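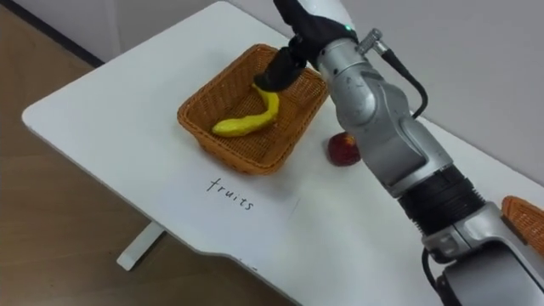

Hortensia Benavides: I bought the Drirnivis for dictation in a beginners' Spanish class and have ended up using the repeat key more than anything else. Segment playback is exact. The printed quick guide could be longer, and I would like the pause setting to be stored per lesson, not per unit.

Review left on the previous firmware. Pause length is now stored per lesson. See Firmware below.

Drirnivis Listening and Repetition Unit
Manufactured by Wusten
Category: Language classroom equipment > Audio > Stand-alone units

Overview

The Drirnivis is a stand-alone audio unit for listening, dictation and spoken repetition in language courses. It plays a recorded lesson in short segments, leaves a silent interval after each segment, records the learner's response in that interval and plays the model and the response back to back. It does not need a computer, a phone or a network connection once the lesson files have been copied across.

The unit does not score pronunciation. No speech recognition is carried out on the device or elsewhere. Comparison is done by ear, by the learner or the teacher.

Operation

Lessons are divided into segments by markers. Lesson packs supplied by Wusten are already marked, usually at the end of a phrase or clause. For other recordings, markers can be set by hand during playback with the Mark key, or added beforehand in the Prutgate editor (see Software). Recordings without markers will play straight through and the repeat key will go back to the start of the file.

The four playback modes are:

Listen: continuous playback. Markers are ignored.
Repeat: playback stops at each marker for the set pause length, then continues. The learner's voice is recorded during the pause.
Compare: the model segment is played, followed by the learner's recording of the same segment.
Dictation: each segment is held until the learner presses Next. The segment may be replayed as often as needed.

Pause length is set as a multiple of the segment length. A setting of 1 gives a pause as long as the segment itself. Beginners generally need a longer pause, particularly in languages where the sound system is new to them. Settings between steps are not available.

Playback speed can be reduced without a change in pitch. At the slowest setting, the endings of unstressed syllables become noticeably drawn out, and we do not recommend it for tone languages or for teaching sentence rhythm. The second slowest setting is suitable for most dictation work.

Headset connections

The unit has 4 headset sockets, numbered from the left. All headsets hear the same programme. Socket 1 is the recording socket; microphones connected to the remaining sockets are inactive in Repeat mode and in Compare mode. To record a different learner, move the headset to socket 1 or use the separate channel selector (sold separately).

Volume is set at the unit for all sockets together. Where learners need individual levels, use headsets with a volume wheel on the lead.

Any wired headset with a combined plug will work. Wireless headsets can be used for listening through a third-party transmitter, but the delay makes them unsuitable for Repeat mode. 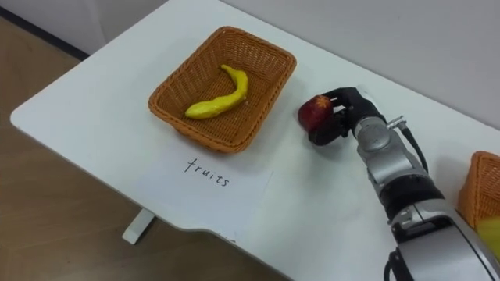
Headsets with two separate plugs require an adaptor. The adaptor must carry the microphone line; audio-only splitters fit the socket but will produce a silent recording, and this accounts for a large share of the faults reported to our service desk. Check the adaptor before returning a unit.

Storage and file formats

Internal storage holds roughly 300 lessons of typical length, together with the most recent learner recording for each. Earlier learner recordings are overwritten when a segment is repeated. To keep a recording, press and hold Save before moving to the next segment. Saved recordings are placed in a folder with the same name as the lesson and can be copied off by cable.

Supported formats are WAV, MP3 and FLAC. Copy-protected files and streaming downloads will not play. File names may contain accented characters and non-Latin scripts. Names in right-to-left scripts are displayed correctly from the current firmware onward.

Lesson packs

Lesson packs are available in 11 languages. Each pack contains the audio, a transcript and a word list. Transcripts use the standard spelling of the language; a romanized version is included where the script is not Latin.

The Vietnamese pack is published by Đoàn and is offered in a northern and a southern recording. These are separate products. The transcripts differ in places where everyday vocabulary differs, so the transcript from one should not be used with the audio of the other.

The Latin American Spanish pack was recorded by Duván Usuga and Rocío Ríos. The dialogues are read at normal conversational speed throughout, and no slow versions are supplied. Use the speed control where a slower model is needed.

Packs are licensed per unit. A school licence, covering all units at one address, can be requested on the order form.

Software

The Prutgate editor is supplied with the unit and is used to place markers, rename lessons and change their order. It will suggest markers at silences in the recording. Suggested markers should be checked by ear, as hesitations inside a sentence are often marked and short gaps between speakers are often missed. Markers are saved in a small companion file and the audio itself is not altered.

The editor menus are in English and French.

Firmware

The June release adds pause length per lesson, corrects the display of right-to-left file names and fixes a fault where Compare mode skipped the final segment of a lesson. Lessons already on the unit are kept during the update. Saved learner recordings are also kept, but we advise copying them off first.

Do not disconnect the cable until the display shows the lesson list.

In the carton

Drirnivis unit
Power supply
Data cable
Quick guide (English, French)
Licence card for one lesson pack

Headsets are not included. The full manual is supplied as a download.

Care

Clean the casing with a dry or slightly damp cloth. Do not spray cleaner on the keys. Replace headset ear pads between classes where headsets are shared, or use disposable covers.

Accessories

Channel selector
Headset with volume wheel
Two-plug adaptor, microphone line carried
Carry case, single unit
Wall bracket

Ordering and service

School and college orders: Anisa Oei
Repairs and spare parts: Jad Atallah

Quote the serial number, found under the unit, in all service requests. Units sent in for repair should have saved recordings removed, as storage may be cleared during testing.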